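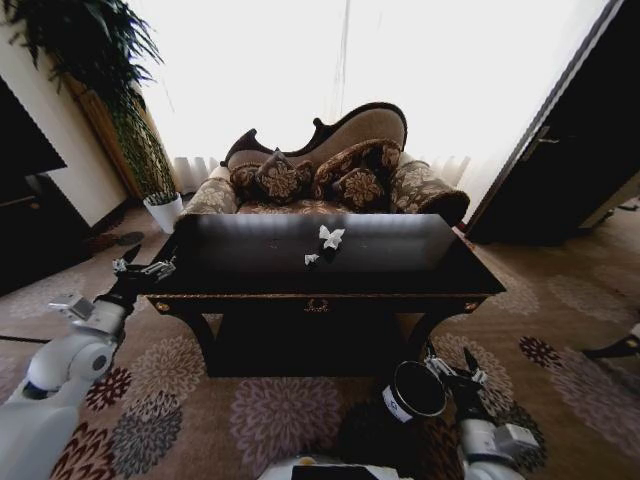

La console et la méridienne, salon du premier, côté rue.

Portes ouvertes chez Urel : mes notes de visite

Publié dans Visites, Mobilier classique

Notes prises debout, recopiées dans le train, pardon pour le désordre. Dimanche, portes ouvertes chez Urel, fabricant de meubles « de style » comme ils disent encore sur leur panneau. Atelier au rez-de-chaussée, showroom au premier. Visite annoncée : 50 minutes. On a débordé, largement. Arrivée 9 h 30, parking plein, café tiède dans l'entrée, badge à mon nom avec une faute.

Groupe mené par Danang Hutapea, responsable des finitions. Parle vite, marche encore plus vite. Connaît chaque meuble par son numéro et jamais par son nom de catalogue. Moi j'étais venue pour deux choses : les vernis, et le tissu Rondonuwu, celui à médaillons dont plusieurs d'entre vous m'ont parlé en commentaire après le billet de février.

L'atelier, en vitesse

Débit du bois d'un côté, montage au milieu, cabine de vernis au fond derrière une bâche. Pas de photos dans l'atelier, consigne stricte. Odeur de térébenthine et de colle chaude. Les pieds galbés sont dégrossis à la machine, puis repris à la main, à la râpe et au racloir. Vu une dame reprendre le même pied pendant tout le temps où on est restés là. Elle passait le pouce, regardait, recommençait.

Les moulures dorées : posées en dernier, après le polissage. Question d'un monsieur sur la dorure à la feuille, réponse : sur commande seulement, délai long, prix en conséquence. Le reste c'est de la peinture métallisée. Bon à savoir si vous achetez sur catalogue, la différence n'y est écrite nulle part.

Polissage : papier fin, tampon, attente, re-papier, re-tampon. Danang Hutapea refuse de donner le nombre de couches. « Ça dépend du bois et du client. » On n'en saura pas plus.

Le showroom

Escalier, on monte. 310 m² de pièces reconstituées, salons, chambres, une salle à manger. Moquette beige, lumière du jour, beaucoup de lumière. Je m'attendais à des spots partout.

Le salon côté rue m'a retenue le plus longtemps. Console large, bois foncé, dessus noir brillant. Tellement brillant que toute la lumière de la fenêtre se retrouve dedans. Ceinture étroite soulignée d'un filet doré, fin, bien tenu. Au milieu un petit ornement doré très travaillé, et deux petits boutons ronds en laiton aux coins, devant. Pieds courbes, foncés, qu'on devine à peine tellement c'est sombre là-dessous. J'ai du m'accroupir pour les voir. Genoux pas contents.

Est-ce que j'en voudrais une chez moi ? Non. Trop large pour mon entrée, et un plateau noir comme ça, avec deux enfants et un chat, c'est un chiffon à la main du matin au soir. Mais dans une grande pièce claire, oui, ça tient son rang.

Derrière, la méridienne. Cadre en bois sombre sculpté, dossier asymétrique qui s'enroule et remonte à droite. Le dossier est dans un tissu beige-gris, motif très discret, il faut s'approcher. Les accoudoirs roulés sont en damas fleuri brun et crème, celui de droite gros comme un traversin. Et quatre coussins brun foncé à médaillons fleuris, or et beige. Le fameux Rondonuwu !

Alors, verdict sur le tissu. En vrai, plus sobre que sur le site. Sur mon écran le doré tirait au jaune, sur place non. Trois motifs sur un seul siège, sur le papier j'aurais dit trop. Ça passe parce que tout reste dans les bruns. J'aurais quand même enlevé un coussin, le petit de gauche, tassé contre l'accoudoir, il ne sert à rien là.

Voilages blancs sur toute la fenêtre. Jolis mais pour photographier, une plaie, tout part au blanc. Si vous y allez, visez la fin d'après-midi.

Assise testée sur un autre modèle (pas le droit pour celle-ci, déjà réservée). Ferme. Très ferme. Profondeur correcte, le dos tombe au bon endroit si on se met à droite. À gauche on s'appuie sur rien du tout, normal pour une méridienne, mais la dame à côté de moi avait l'air surprise.

Les grands meubles

Autre registre, la grande menuiserie. Bois brun-rouge sombre, finition brillante dans les tons acajou, chaude en pleine lumière et presque noire dès qu'on passe côté ombre. C'est ce qui m'a le plus plu de la visite, je crois. De loin ça fait masse. Le nez dessus, ça devient profond, il y a du rouge partout.

Conseil de Danang Hutapea, noté mot pour mot : jamais de produit à la silicone, un coton doux, à peine humide, puis un coton sec. Et pas de soleil direct l'été. Sur la moquette beige le contraste est fort, chez moi sur parquet foncé le meuble disparaîtrait, à réfléchir avant d'acheter.
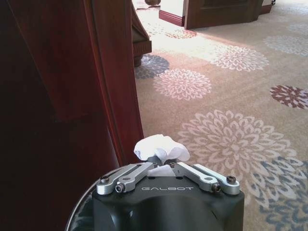
Prix, délais, références

Catalogue complet : 2 962 références, en comptant les variantes de teinte et de poignée. Impossible à feuilleter debout, j'ai pris la version papier, un kilo dans le sac. Délai pour les sièges plus long que pour les consoles, la faute au tissu qui arrive au compte-gouttes. On peut fournir le sien, supplément de façon à prévoir.

Deux gammes à ne pas confondre. Restton, la gamme classique, montage traditionnel, finition au tampon. Grasis, la gamme plus légère, vernis pulvérisé, nettement moins chère. De loin on ne voit pas la différence. De près si, surtout sur les arêtes. Demandez toujours laquelle on vous montre, les étiquettes sont minuscules et souvent derrière.

Livraison : au pied de l'immeuble par défaut. L'étage est en option. Mesurez vos portes, mesurez l'ascenceur, et pensez au tournant de l'escalier. Une méridienne ne se démonte pas.

En vrac

Échantillons de tissu gratuits à l'accueil, 44 coloris dans la liasse, j'en ai pris six et on m'a regardée de travers.

Pas de vestiaire, venir léger.

Buffet correct. Les petits feuilletés au fromage, oui. Le reste bof.

Boutique de fins de série au fond de la cour, mal indiquée, j'ai failli la rater. Quelques chaises, une paire de chevets, un miroir avec un éclat en bas. Rien pour moi mais des prix qui valent le détour.

Question restée sans réponse : l'origine exacte du bois des grands meubles. On m'a promis un mail. Je complèterai ici quand je l'aurai.

Prochaine ouverture au printemps, inscription par téléphone, les groupes du matin partent en premier. Si quelqu'un a déjà fait recouvrir un siège ancien avec le tissu à médaillons, dites-moi comment il vieillit, surtout aux accoudoirs.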